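The floor cushion that ate my reading pile

Every September I get the urge to sort out the big room at Lorkeo, the shared studio where I rent a desk, and every September I start with the soft stuff. Cushions, cloths, anything that ends up on the floor and stays there (mine usually has a book under it!).

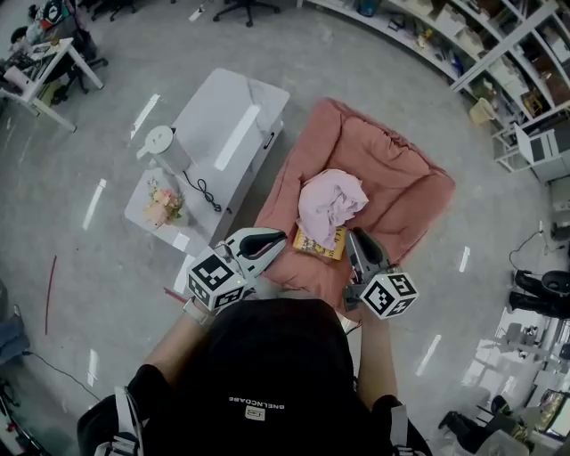
Pink cushion, pink cloth and one yellow book, with a kettle or some such appliance close by.

My rule is simple – lift the cloth first, then deal with what it was hiding. I shake it, fold it in half twice and put it on a shelf. The book goes back to my desk, where I'll pretend I'm going to finish it. I'm on page 409, so there's hope.

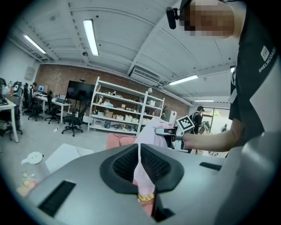

What to do with the cushion

I stand mine on its side overnight to air. Then it goes right back on the floor, because I love it there.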